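Is the Dandix monthly rental worth it for pouring drinks, or should I wait?
Asked by Itsuki Kikuchi, February 2026

We run a small day centre near Chiba and have been offered a two-armed robot on a monthly rental from a firm called Dandix. The sales line is that it will pour and hand out water so the staff don't have to keep stopping. It comes with a software add-on called Pasurard, billed separately, and the drinks routine only works if you pay for that as well.

I've seen their short film and I am not convinced. It cuts just before the water goes in -- twice. The salesman told me it manages 33 pours an hour, which sounds like a number from a very tidy room. There's a minimum term of 3 months and I can't find out what happens if we want to send it back early.

Has anyone had one in for real? Mainly I want to know if it copes with flimsy cups and ordinary shop bottles, and how much minding it needs. Our residents will move the cup. They always do.

Answer 1

I wouldn't touch it. A jug and a tray cost next to nothing. My brother-in-law's office had some sort of delivery robot and it spent its life stuck by the lift. Different make but they're all the same.

Answer 2
Asari

We had the same rental from last June and kept it for the minimum term, so I can tell you what we found, for what it's worth. Ours was for a staff canteen, not residents, so take that into account.

The 33 an hour is nonsense unless somebody is standing there putting out a fresh cup and a bottle with the cap already loosened. Ask them who opens the bottle. We asked three times before we got an answer, and the answer was us. Over our first fortnight I wrote down every go it had, 115 in all, and the ones I'd call good were the ones where I had set the table myself and kept my hands out of the way. Move the cup after it has had its look and you are back to the start, or mopping.

Soft plastic cups were the worst for us. It either held them too lightly or squashed them, and the "gentle" setting in Pasurard made it slower without making it much gentler. Glass was better to grip but I never relaxed with glass, and I certainly wouldn't have it near your residents. Small bottles were fine when full. Half-empty ones got crumpled.

You also need to ask which hands you're getting. The price list has more than one sort and the cheap monthly figure is for the plainer pair. Swapping them means a visit, and the visit is charged.

The cups and bottles side of it, with two kinds of hand:
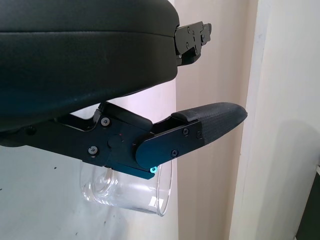
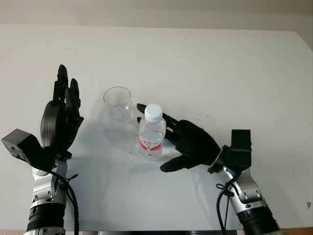
Other things I'd get in writing. The early return charge, which in our contract was tucked under "servicing". Who pays if it drops something on itself. Whether Pasurard carries on at the same price after the first term, because ours was going up. And insist on a trial at your own table with your own cups, with you doing the setting out and the salesman sitting down. If they refuse that, you have your answer.

I will say the support people were polite and rang back the same day. They were also rather good at explaining why each spill was down to our table. Wrong height, too shiny, too near the window. Some of that may be fair. But I was paying monthly for a thing that was meant to work in a canteen, and a canteen has windows.

We sent it back. Two of the staff missed it, for the company I think more than the water.

Answer 3

Bit harsh above. We only had it in for 2 days as a trial so I can't speak to the contract, but it did pour for us and the visitors liked it. Agree about the cap. Also the floor space it wants is more than the leaflet says, measure your doorway before they bring it. I don't know about the hands, we just had whatever came.

If your staff are really that stretched I'd put the money into a few more hours for someone -- but then I don't know what you've been quoted.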